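Teaching by Hand and by Remote Control: Project Gallery
Omelov Center for Applied Automation
Published April 5, 2019

The Omelov Center for Applied Automation maintains this gallery as a public record of its work in robot instruction. The current program, Skulleo, studies how a person with no background in programming can show a robot arm a simple task, either by guiding the arm directly or by operating it from a separate station. The program is led by Đức Trịnh, with Alina Ciobanu responsible for operator training.

Gallery view: Wrist camera, open gripper

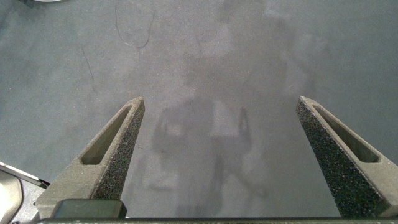
The two fingers stand open over the bare gray floor, with the dark, speckled pads facing one another across the gap. Each finger narrows toward a blunt tip and carries a long slot along its face. A wide, soft shadow lies across the floor between and beyond them.

Notes on the view from the wrist

Operators at the Center work from two views of the robot: a fixed view of the whole work area and a close view from the wrist. The close view is the one most operators come to rely on during the last part of a reach. It moves with the hand, and for that reason new operators often find it confusing during their first session. Turning the wrist turns everything on the screen, and a small motion near the floor looks much larger than the same motion made higher up.

Ms. Ciobanu asks every new operator to spend the first session without any object to pick up. The operator opens and closes the fingers, raises and lowers the arm, and learns to judge height from the way the floor fills the screen. Shadows are a useful guide in this exercise, and operators are encouraged to watch them. The overhead lights remain at one setting throughout a session.

Showing a task by hand

In the first of the two methods, the instructor stands beside the arm and moves it directly. The motors are set to a light hold, so that the arm keeps its own weight but gives way when pushed. The position of every joint is recorded along with the opening of the fingers.

This method is quick to learn. Most visitors can guide the arm to an object and back within a few minutes. Its chief limitation is that the instructor's own hands and sleeves may enter the camera view, and a robot trained on such recordings may come to depend on something that will be absent when it works alone. Instructors are therefore asked to hold the arm above the wrist wherever the task permits.

Showing a task by remote control

In the second method, the operator sits at a station and moves a smaller arm of similar shape. The larger arm follows. A trigger on the small arm sets the distance between the fingers.

Remote operation takes longer to learn. The operator cannot feel the weight of an object or the moment at which the pads meet its sides, and must judge both by eye. Experienced operators slow down well before contact and pause briefly before lifting. These pauses are kept in the recordings. Mr. Trịnh has advised against trimming them, on the grounds that a robot which copies a hurried motion will also copy its mistakes.

The operator stations were built by Coman to the Center's drawings. A second set is in use at the Trarkport site, where the same tasks are taught by a separate group of operators so that results may be compared.

Records of the program

The Skulleo collection holds 1633 accepted demonstrations. The goal for the present phase is 3000, to be reached by the end of September. A demonstration is accepted when the task has been completed from start to finish, when both camera views are clear, and when the operator has marked it as suitable. Recordings that do not meet these conditions are stored separately and are used in the study of common errors.

The tasks number 17 in all. They include picking up a block, placing a cup on a tray, folding a cloth once, and closing a drawer. Each task is taught in 3 starting arrangements, and operators change places between arrangements so that no task is learned from one person alone.

Care of the gripper

Finger pads are inspected before the first session of the day and whenever an object has slipped. Dust is removed with a dry brush. Solvents must not be used. If a pad has begun to lift at its edge, the finger is replaced and the change is entered in the session log, as recordings made with old and new pads are reviewed separately.

The open position of the fingers is also checked each morning against a printed gauge. Operators who notice a difference between the trigger position and the finger opening should stop the session and notify the training office.

Visits and use of material

Groups from schools and technical colleges may request a visit through the Center's public office. Visitors under the age of 16 must be accompanied by a teacher or guardian. Demonstrations by hand are open to all visitors; remote operation is offered when a trained operator is available to supervise.

Material from this gallery may be reproduced for teaching purposes with credit to the Omelov Center for Applied Automation. Requests for other uses should be sent in writing to the public office.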